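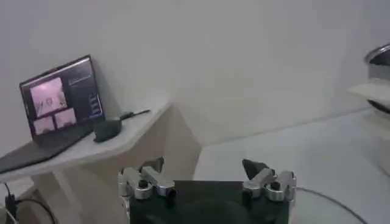 The robotics club at Duscombe Technical School has recorded 365 demonstrations for its entry in the Trandumis student manipulation contest, which requires 600 by the end of March. Members teach the arm to pick up a small scoop and set it down again. The scoop lies on the desk next to a laptop with three video panes open, and its long, thin handle is the intended grasp point. The club trains its control software on an Indden workstation. Qualifying runs start at 9 a.m. in Kopecký Hall.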